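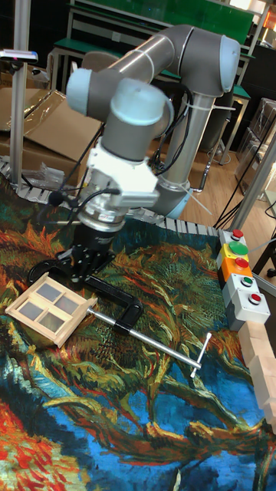
*Table with the painted-pattern cloth*

# Minutes, football section, Tundden Sports Club

**Time:** 7:15 p.m.
**Present:** Rupert Thaler (chair), Regula Pichler, Johanna Egger, Rajeshwari Kotian (minutes)
**Excused:** Alois Bachmann

## 1. Minutes of the last meeting

Accepted with one correction. The friendly match against Grirniteck ended in a draw, and not in a defeat as it was written.

## 2. Goalkeepers

Regula reported that the second team has at the moment only one goalkeeper who is fit to play. Alois wrote by e-mail that he can lend a junior keeper for the two away matches in April, if the parents agree in writing. Johanna asked who will drive the boy to Staltport. Rupert will drive him.

The goalkeeper training stays at 6 p.m. on the small pitch. Regula wishes to practice penalties at the end of each training, because the team lost the cup match in the shoot-out. Rupert found this too much for every week. It was agreed to try it until the summer break and then talk again.
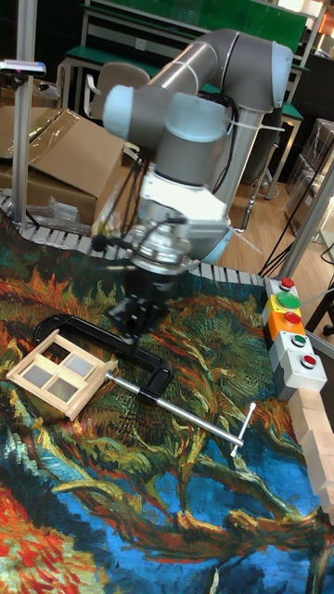 Regula also needs new gloves in two sizes. She may spend up to 50 euros and gives the receipt to Johanna.

## 3. Tournament in Staltport

The invitation is for the under-13 team. The entry fee is 119 euros and must be paid before the draw of the groups. Johanna was against it at first - the same fee was lower last year - but she agreed after Rupert explained that lunch for the players is now included.

Decision: we take part. Three votes for, one abstention (Kotian).

The bus company Saragih offered a bus with 47 seats. This is too big for one team. Rajeshwari will ask Grirniteck if they want to share the bus and the costs.

## 4. Pitch and equipment

The net of the north goal is torn on the left side. Rupert has a spare net at home, but he is not sure about the size. He will measure it before the next home match.

The balls for the juniors lose air. Johanna will ask the shop for an exchange.

## 5. Other matters

Regula asked that players who cannot come to training tell her before noon. Rajeshwari will put this in the next letter to the members.

Meeting closed at 8:50 p.m.

Minutes: R. Kotian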